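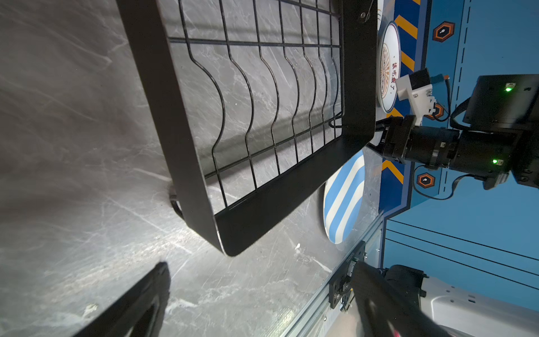
Botham Street Shared Kitchen and Meals Programme
Progress report to the Venbridge Community Fund
Reporting period ending July 2026
Prepared by Anežka Štěpánek, programme coordinator

1. Status against the funding agreement

The programme delivered 1209 meals in the period, against an agreed minimum of 90 per week over 13 weeks (1170 in total). The weekly minimum was missed in the second week, when the cool room compressor failed and two cooking sessions were cancelled. Output in the remaining weeks covered the shortfall. No variation to the agreement is requested.

Meals are prepared at the Botham Street site and delivered by van to three drop-off points. The Machala Road drop-off opened in week four, later than scheduled, because the key agreement with the building owner had not been signed. It now takes the largest share of deliveries on two of the four cooking days.

2. Food safety

The food safety plan was revised and lodged with the council. The main changes are a shorter limit on the time between plating and chilling, a separate log for meals returned from the drop-off points, and a requirement that probe thermometers be checked in ice water at the start of each session.

The council inspection was carried out in week nine. Two minor items were raised: a worn door seal on the upright fridge, and allergen labels that listed milk but did not list soy where both were present. The seal has been replaced. The label template has been corrected and old stock destroyed. 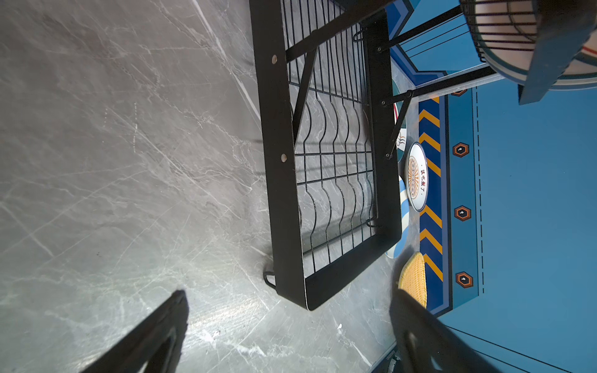 Temperature logs are complete for all sessions except one, where the afternoon readings were not entered. Branislav Šťastný reviewed the data logger output for that day and found no reading above the limit. The logger file has been attached to the paper record.

3. Equipment and fit-out

The cool room compressor was repaired under warranty by Harkix. The repair took six working days, including the wait for a fan motor. During this time chilled stock was held in the upright fridge and menus were limited to dishes that could be cooked and delivered on the same day.

The replacement oven has been ordered but not installed. The existing circuit is rated too low for the new unit, and the electrician has quoted for a new 40 amp supply from the main board. The quote is within the capital line. Installation depends on a shutdown of the board, which has to be agreed with the other tenants.

Small items for the dishwashing and storage areas were bought from the minor equipment line. Receipts are held with the quarterly accounts.

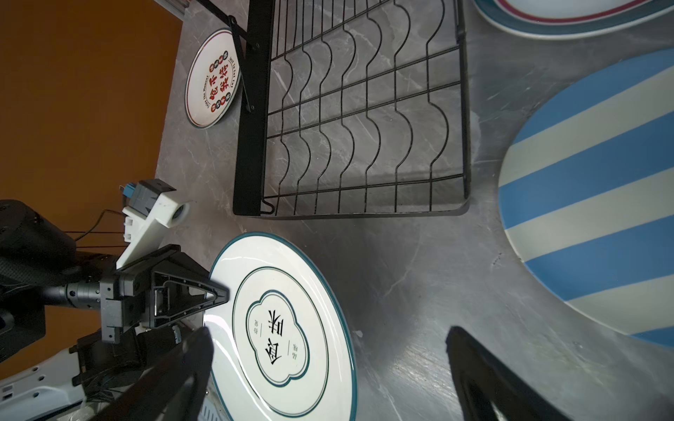

Black dish rack on the grey marble-patterned counter.

4. Staffing and training

The second cook's position was vacant for the first three weeks and has since been filled on a part-time basis. Both cooks hold a current food safety supervisor certificate. Drivers completed the manual handling module, with one driver still to do the practical part.

5. Expenditure

Wages were under budget because of the vacancy. Ingredients were over budget, mainly in dairy and cooking oil. The programme proposes to carry the wages underspend forward to ingredients, which the agreement allows without prior approval. Fuel was on budget. The oven deposit has been paid and is shown as a commitment in the attached statement.

6. Work planned for the next period

Agree the shutdown date and install the oven.
Trial a fortnightly menu cycle in place of the present weekly cycle.
Renew the Machala Road key agreement, which expires in December.
Complete the remaining driver training.

The draft menu cycle will be sent to the Fund's programme officer once it has been costed.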